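Craft Kits for Community Rooms: progress report to the Hurton fund
Covering the second half of the grant, to the end of January
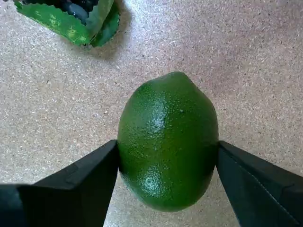

The short version is that the kits exist, people use them, and I am less sure than I was last summer that they do what we said they would. The application promised "lasting home craft skills" from a box of felt, card and dried seed heads. I wrote that line, so I can say it was optimistic.

Kits delivered
We have sent out 49 kits from the 2000 euros set aside for materials. Most went to the rooms in Cernosden, the rest to the Van Wijk centre. Each holds enough for a door wreath, a table garland and a set of paper lanterns. The lanterns were the weak part. The instructions ran to two pages and still left out the step where the ribs are glued, and several groups simply made the wreath twice. I have rewritten the sheet. Whether it is clearer I can't say until a group that hasn't seen the old one has tried it.

Suppliers
Fuvano supplied the felt and twine for both batches. The first batch was good. The second came in a thinner felt at the same price, described on the invoice as "equivalent". It frays when cut into narrow strips, so the leaf garland had to be redrawn with wider leaves. We were offered a discount on the next order, which is of little use with no next order planned. I would get another quote before spending any more with them.

Sessions
Jeanine Kuipers ran the two open afternoons. Her view is warmer than mine: she found people stayed past the end and asked where to buy wire frames. My notes from the same afternoons show that a good many of those who stayed already made wreaths at home and could have taught the session themselves. They are welcome, but they were not the beginners described in the application, and I don't want them reported as such.

Feedback forms
Nearly every form says the afternoon was "lovely". I wouldn't build anything on that. The forms were filled in at the table with the organiser standing there, and the question was badly put. The only useful answers were to "what would you leave out?", where the glitter came top by a long way. It has been left out.

What is left to do
The spring sheet (pressed flowers, painted jars) is drafted and needs testing. I would like to ring people who took a kit home and find out if they have made anything since. That seems to me the only fair test of the original claim, and I would sooner do it before we discuss a second year.

Budget
Materials are fully spent. Room hire is under budget, as Van Wijk didn't charge for the second afternoon. I ask that the remainder be moved to cover the phone calls and the printing of the spring sheet.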